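Utville Parking Safety Program
Progress report to the Trandarell Fund
January 15, 2020
Prepared by Wekesa Mwaipopo, program coordinator

This report covers work on the vehicle break-in project at the two city garages, Dewan Street and Stulel Avenue.

Break-in reports
Utville police logged 276 vehicle break-ins across the city last year. Most of those in our area were on the lower levels of Dewan Street, on weeknights. Side windows were broken in nearly every case, and the items taken were mostly bags, chargers and loose change. Police have made one arrest, and that case is still open.

Lighting and cameras
New lights are in on all four levels at Dewan Street. Four cameras are working there and cover the ramps and the pay station. The fifth – at the alley exit – is mounted but has no power yet. The electrician needs a permit from the city before running the line, and we applied for it in December. 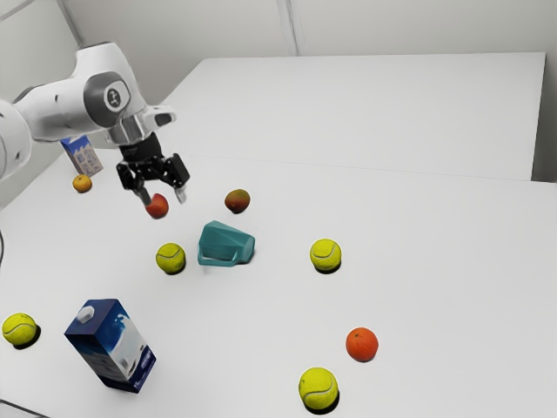
Robotic arm and gripper over a white tabletop, with a red apple near one fingertip.

Work at Stulel Avenue is behind schedule. The garage owner changed management companies in the fall, and the access agreement had to be signed again. We have it now. Lighting work can start once the contractor confirms a crew.

Outreach
We put flyers on windshields at both garages and spoke at two tenant meetings. Drivers asked mainly about how to report a broken window after hours. The police desk takes these reports by phone, and we have added the number to the signs by the elevators.

Budget
Spending is under plan because of the delay at Stulel Avenue. We ask to carry the unspent lighting money forward to May. No other changes to the budget are requested.

Next steps
Finish the alley camera, start lighting at Stulel Avenue, and get the monthly break-in counts for each garage from the police records office.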